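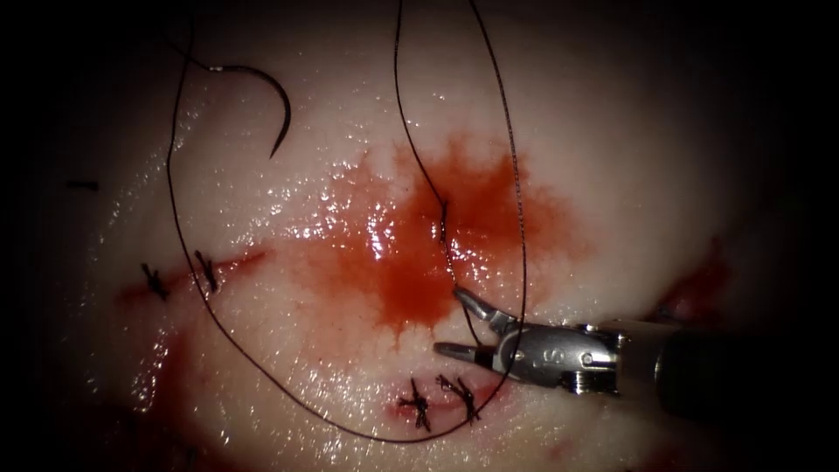 Why does blood stay liquid inside the body but become solid outside it?
Blood stays liquid because the inner wall of a healthy vessel is smooth and gives off substances which hold back clotting. When the wall is damaged, the blood touches the material under it, and a series of reactions begins which ends in a clot.

Chapter 2
Blood and How It Stops Flowing

2.1 What blood is made of

In the first chapter we followed the blood through the heart and the large vessels, and we treated it as if it were a simple liquid. In this chapter we look at the liquid itself. Blood is a tissue, like bone or muscle, but its cells are not fixed to each other. They are carried in a pale yellow fluid with the name plasma.

Plasma consists of around 90 percent water. In the water are dissolved salts, sugar, hormones, waste products and a large group of proteins. Two of these proteins the student must know already now: albumin, which keeps the water inside the vessels, and fibrinogen, from which the threads of a clot are made. The others we shall meet in Section 2.4.

If a tube of blood is treated so that it does not clot, and is left standing, the red cells sink slowly to the bottom. Above them remains the plasma, and between both lies a thin, whitish layer. In it are the white cells and the platelets. Students at the Vetville evening course often miss this layer in their drawings, so please look for it carefully when you do Exercise 1.

2.2 The color of blood

Red cells contain hemoglobin, a protein with iron. When it has taken up oxygen, it is bright red. When it has given the oxygen away, it is darker. For this reason blood from an artery is usually brighter than blood from a vein. The word "blue" in older schoolbooks comes from the drawings, where veins are printed in blue ink. We keep this habit in our diagrams – it is practical – but no human blood is blue. 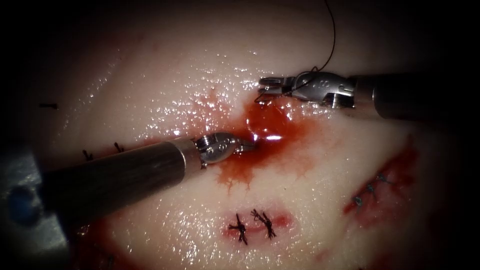 Figure 2.2 Dark red blood on a synthetic tissue pad, with two surgical instruments.

2.3 The first seconds after a cut

Suppose that you cut your finger with a kitchen knife. The muscle in the wall of the small vessel contracts, and the opening becomes narrower. This alone can slow down the loss of blood, but it does not last long.

Next come the platelets. They are not complete cells but small pieces of a very large cell in the bone marrow. Normally they pass along the wall without sticking to it. Under the wall there is collagen, and to collagen they do stick, with the help of a plasma protein. They change their shape, they send out short arms, and they release substances which call more platelets to the place. The result is a soft plug.

A soft plug is sufficient for the very small injuries which happen in our vessels every day and which we never notice. For the cut finger it is too weak. It must be made strong by fibrin, and how fibrin is formed will be the subject of the next section.

Before you continue, repeat the following terms from Chapter 1: artery, vein, capillary, pressure. The model of the capillary wall which was prepared for the Sornness edition can be found in the appendix, and the parts are named there in the same order as in the text.

Exercise 1. Draw a tube of blood after the cells have sunk. Name each layer and write next to it which cells or substances it contains.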